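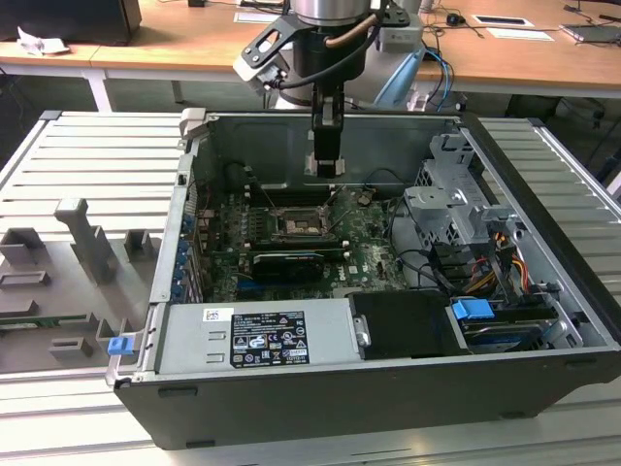 Page 18

Section 3: Getting the Tower Ready for a New Processor

You've made it to the fun part! By now the machine is unplugged, the side panel is off, and the tower is lying on its side with the open face up. Leave it that way for everything in this section. With the motherboard flat, gravity is on your side: the processor sits down by itself, and any screw you drop has a fair chance of landing where you can find it.

Before you start

Set out the Nolby tool roll, the Prumolus cleaning brush and the new processor, still in its tray. Touch bare metal on the case frame, and touch it again each time you come back to the bench.

Caution: Never put a finger, a brush or a cloth on the contacts inside the socket. They bend very easily and are miserable to straighten.

Clearing the work area

1. Find the socket, the square near the middle of the board. With the lever raised and the retention frame open, you have a clear view straight in.

2. Look over the board around the socket. A few specks of dust are normal in a used tower. Sweep them outward with the brush, away from the opening, using short, light strokes.

3. Push the cable bundles aside so nothing lies over the socket. The power cables can stay down beside the drive cage. Don't tug on them! If one feels tight, follow it back to its plug and make some slack there.

4. Leave the graphics card in its slot. A small low-profile card won't get in your way, and it's one less thing to put back.

Note: Drive cages often have sharp edges. Go in from the open side of the board and keep your wrist clear of the metal.

Seating the processor

5. Hold the processor by its edges and match the corner mark to the mark on the socket.

6. Lower it straight down and let go. No pushing, no sliding. If it rocks, lift it out and check the corner again.

7. Close the frame and bring the lever down until it hooks under its catch. The lever takes a firm push, and you may hear a creak. That's a scary sound the first time, and perfectly all right.

Checking the memory

8. Go along the row of memory slots and press each installed module at both ends. The latches should stand upright and snug. If you're adding a Trujillo memory kit, fit it now, before the cooler makes the space smaller.

Caution: Don't switch on the tower yet, even for a second. The processor has to have its cooler fitted first.

Allow 10 minutes for this section, or some 50 if it's your first build and you like to double-check everything (we do too). The Sendaso cooler comes next, in Section 4. Keep the tower on its side until then.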